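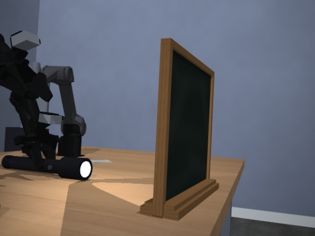 Hi Felicja,

Quick catch-up on the Plurnley adult reading program before you all sit down to talk about next year's money. I know you asked for one page, so I'll try (no promises!).

The big thing first: we're full. Both evening groups, plus the Saturday one we added in the fall when the waiting list got silly. Rodrigo Alcaraz has taken over the beginners and they adore him. He's got them reading bus schedules, pill bottles, letters from their kids' schools, whatever they bring in. One man read a whole lease out loud last month and then told us his landlord had the deposit wrong!

Spending is where I said it would be, mostly. We've used $3,176 of the materials grant so far. The largest single piece was $1,786 for the new workbooks, and yes, that's more than I budgeted. The old series went out of print and the Dutard set was the only one with large type that didn't look like it was made for second graders. I moved the difference over from printing, where we had room.

What hasn't gone so well is the childcare. We planned on 2 sitters each evening and we've had one most weeks, so parents with babies have been missing class. Begoña Goicoechea has a lead on someone from her church and I'm meeting her after the holiday weekend.

Also, the math group still hasn't started. I kept hoping to squeeze it in and there just isn't a free evening. I'd like to push it to July, when the beginners take their break, and run it for 4 weeks as a trial. If that needs a formal change to the agreement, send me the form and I'll fill it out.

Attendance sheets and receipts are coming in a separate envelope. The Söderlund invoice is missing from the bundle, I've asked them for another copy.

Could you let me know if the site visit is still on? Tuesdays are the liveliest, and Rodrigo's wife usually sends cake.

Thanks so much, as always,
Marisol Arango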